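Planning and Budgeting for Hand-Held Gripper Equipment

A guide for departments preparing an equipment request

Last revised Thursday, May 16, 2024

This guide is for departments that intend to buy hand-held grippers for recording manual handling tasks at a table. It covers the steps from the first statement of need to the delivery check. It does not cover fixed robot arms, which follow the capital equipment procedure and require a separate safety review.

Step 1. Write down the tasks before looking at products

List the objects that operators will handle and the motions involved. A request that says "general packing work" cannot be priced. A request that says "lift a folded carton, open the flaps, place two small items, close" can be.

For each task, state whether it needs one gripper or two. Light cartons are the usual point of difficulty. A tall, narrow box can be lifted with one gripper, but opening it or turning it in the air generally calls for a second. If more than a third of the listed tasks need two grippers, budget for pairs throughout. Mixed stations are hard to schedule and tend to leave single units idle.
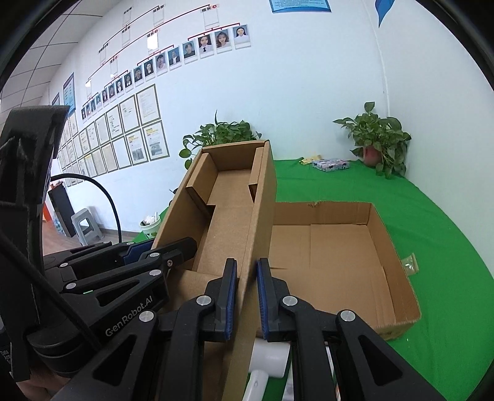

Two-gripper handling of a long, narrow cardboard box at a cloth-covered table.

Pay attention to the width of the objects as well as their weight. The finger opening must clear the widest edge to be gripped, with room to spare for an operator who approaches at an angle. For cartons, one finger usually goes inside the wall and one outside, so the thickness of the wall matters more than the size of the box.

Step 2. Decide on the number of stations

Count stations by the hours of work to be recorded, and leave time for setup, charging and breaks. The Sosuvdale site began with a plan for 30 hours of recording per week and found that this could be met with fewer stations than first requested, once two shifts were agreed.

Each station needs a table, a covering, a stool, a power outlet within reach and a place to store objects between tasks. Check the wall space and walkways too. Operators move their elbows outward when they work with two grippers, and tables set too close together will have to be moved later.

Step 3. Separate one-time costs from running costs

One-time costs are the grippers, cables, tables, storage drives and initial training. Running costs are replacement finger pads, spare cables, task objects and data storage. Requests are often returned because the second group has been left out.

Set aside $700 per station per year for wear parts and task objects. Cardboard in particular has a short life. Boxes that are folded, gripped and dropped many times in a day lose their shape, and a steady supply should be ordered with the equipment. Cable replacement should have its own line.

Step 4. Request quotations

Obtain at least two written quotations. In the last round, Latero and Dandis were both asked to quote for the same list of tasks, and the difference between them came to $1,644 per station before training was included. Most of that difference disappeared when the service terms were compared line by line.

Ask each supplier to state the following in writing:

Price per gripper and price per pair
Finger opening and the heaviest load allowed
Cost of a full set of replacement pads
Length and type of cable, and whether spares are kept in stock
Repair time, and whether a loan unit is provided
Format of the recorded files and any license fee for reading them

The last item has caused the most trouble. A low purchase price combined with a yearly fee per user can exceed a higher price within two budget periods. Suppliers that sell through a distributor, such as Nijs, should confirm which company is responsible for repairs.

Step 5. Arrange a trial

No order for more than one station should be placed without a trial. Use your own task list and your own objects, and have at least two operators of different hand size and height take part. Allow each of them a full working session. Fatigue in the wrist does not show in a short demonstration.

Record the results on the trial form and attach it to the request. Comments on comfort should be kept in the operators' own words.

Step 6. Submit the request

Requests go to Wilma Geerts in Equipment Planning. Those received by the end of October are considered for the next budget year. Later requests are held over unless the department can fund them from its existing allocation.

Allow 8 weeks between approval and delivery - longer if the order includes tables. On arrival, check every unit against the order, open and close each gripper through its full range, and make one short test recording before signing the delivery note. Faults reported after signature are handled under the service agreement and may take longer to correct.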